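What I Learned Running a Clothing Swap Out of a Dorm Lounge
Final project report, Intro to Community Research
Instructor: Chandrasekhar Kartha

Why I picked this

My roommate and I both grew up on hand-me-downs, so when we had to choose something "local and measurable" for the final project, I already knew I wanted to do clothes. My first idea was way too big (I wanted to map every thrift store in the county, ha) and Mr. Kartha talked me down from that pretty fast. What I ended up with was a clothing swap for families in the Wunmont apartments, and a simple question: which clothes move, and which clothes just sit there?

I started in May with a stack of flyers and a sign-up sheet at the Skidatley laundromat. People could bring clean clothes, take whatever they liked, and write down what they took. There were no points or tickets or anything like that. I'd read about swaps where you earn a credit for every item you bring in, and I get why people do it, but it seemed like it would keep away exactly the parents who had nothing to bring yet. 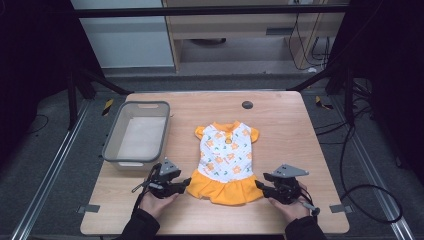

The sign-up sheet filled up slower than I wanted. I think part of it was the laundromat, where everybody is in a hurry to get a dryer, and part of it was my flyer, which had so many words on it! I redid it with one line and the time (4 p.m.) in huge letters and that helped a lot. If you ever do one of these, make the time the biggest thing on the page. People asked me about the time even after reading the whole flyer.

How I kept track

Every item got a paper tag with a number and a letter for the kind of clothes it was. B was baby, K was kids, T was teens, A was adults. When somebody took something, they tore off the bottom half and dropped it in a shoebox by the door. At the end I matched the torn halves with my list. By the end of both swaps we had tagged 493 pieces, and 111 of them were still there when we packed up the second time.

The weak spot was the tags themselves. I used safety pins for the first swap and a few fell off, so I had orphan halves in the shoebox that didn't match anything. For the second swap I tied them on with yarn and that was much better, though it took my whole evening and most of a movie.

I also messed up the letters a little. A lot of the K stuff could have been B, especially the tiny two-piece sets, and I changed my mind partway through about where toddler sizes should go. I fixed what I could in the spreadsheet but I wouldn't bet my life on the line between those groups. 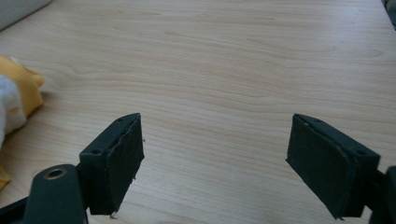

Sorting was the part I had really underestimated. I figured you dump out a bag, make piles, done. But you have to check every single thing for stains and missing snaps, and you can't do that on a couch with a blanket on it (I tried). What you want is a pale, plain surface with nothing else on it, like a light wooden tabletop, where you can spread the fabric out and catch a spot before it goes on the rack. Once I moved the checking to a table I got a lot pickier, and fewer people brought things back to me with a face.

What moved and what didn't

Baby clothes went first both times, and it wasn't close. Coats were next, even though it was warm out, and one dad told me he was shopping for two winters ahead. Adult jeans hardly moved. I think jeans are just too personal, and there was nowhere to try them on. We did have a restroom down the hall but nobody wants to walk down a hall with four pairs of jeans.

Fancy baby things surprised me. I expected parents to go for plain sleepers and leave the dressy outfits, and the sleepers did go, but people would stop and hold up the little dresses for a long time first. A couple of moms told me they'd never spend money on one new, and that was the whole fun of it.

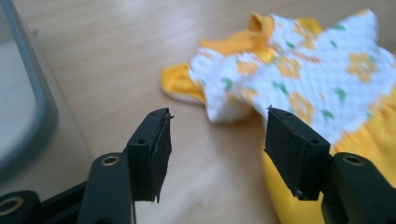 Baby dress, most likely, with yellow trim and flowers on the white part.

What I would change

I'd get a rolling rack for the jeans and put a mirror next to it. I'd also ask people what they were looking for and didn't find, which seems so obvious now. My shoebox only tells me about the stuff that left. It can't tell me about the mom who came in for size 6 sneakers and went home without any.

The leftovers went to the free closet at Ustodska, and they took everything except the jeans. So I still have the jeans. They're in bags under my bed, and if anybody in class wants some, please come get them before move-out.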